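PRESS RELEASE

4 Oct 2018

For immediate use

Pawlak wallpaper shop in Mirden opens its sample room to anyone with a wall to cover

Hello from Mirden! I'm Lucyna Wysocka, I run Pawlak, and I've been selling wallpaper long enough to know that most people are frightened of it. They come in, they stroke the rolls, they say "ooh, lovely", and then they go home and paint everything white again. So for the whole of October we're doing something about it. Our sample room, up the back stairs and until now used mainly for storing paste and broken chairs, is open to the public, free of charge, with full rolls you can unroll and big lengths you can borrow.

Borrow is the important word. A sample the size of a postcard tells you next to nothing about a pattern. You need a proper drop, pinned up, with your own lamp on it at breakfast and again when it's dark outside. We'll lend you up to five lengths at a time for 12 days, and all we ask is that you bring them back rolled and not folded (folding leaves a crease that never quite comes out, and I will sulk).

We've also put together a new collection under the name Jodau, our first in almost six years. There are 30 papers in it. I wanted leaves, lots of them, and I wanted some proper darks, the sort of thing people used to put in a dining room and then lost their nerve about. Konrad Nowicki did the drawing and we argued over every stem. He likes his plants tidy and I like mine to look as though they need cutting back, and you can see both of us in the finished rolls.
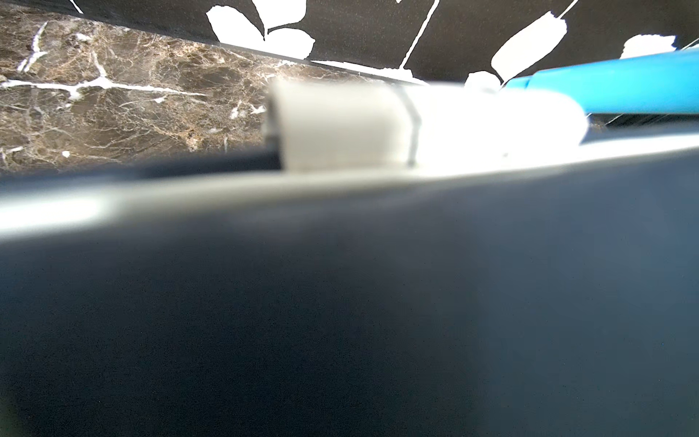

Lena Gajewski wrote to us after the preview evening to say that she'd gone in wanting pale grey and come out wanting nearly black, that her husband thought she'd lost her mind, and could we please tell her whether a dark paper really does make a small room smaller, as her hall is narrow enough already. She also asked if we could put a chair on the landing.

The chair is there now, Lena! As for the hall, my view is that a small dark space stops pretending to be a big one, and you stop noticing where the corners are. What makes a narrow hall feel mean is a poor bulb and a scuffed skirting board. Hang the dark paper, paint the woodwork in something close to it, and put a decent lamp at the far end. If you hate it, it comes off with warm water and a scraper, and I'll come round and help.

We'll be holding hanging lessons as well, in the yard if it's dry and in the sample room if it isn't. Jolanta Kurek will be teaching them, and she's very patient. You'll learn to cut, paste, book and hang a drop, and how to get round a light switch without swearing. Groups are kept to six so that everybody gets a turn with the brush. Wear old shoes.

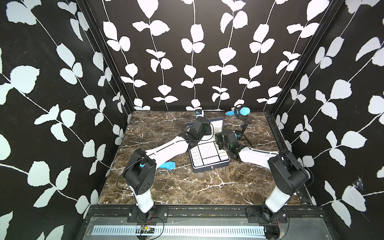 The question I get asked more than any other is how to match a pattern at the corners, and my answer is that you don't always have to. Old houses haven't got a true right angle between them, so chasing a perfect match will only make you miserable. What I'd do is let the pattern change where the wall does. White vines on black can climb straight up the back wall in tidy columns, and then the same leaf goes bigger and runs off at a slant on either side. It stays one family of paper, and it spares you an afternoon of fiddling with half a leaf. Just do buy all your rolls from the same batch, and check the numbers before you open anything.

Jodau is in the shop now, and from later in October it'll also be at our little branch in Olten, where Amirhossein Sadeghi has cleared the front window for it. Lending lengths can be picked up and returned at either shop.

Places on the lessons can be booked at the counter in Mirden. Editors who'd like cuttings of the papers, or a chat about paste (I can go on a bit), should ask for me, Lucyna, at the same place.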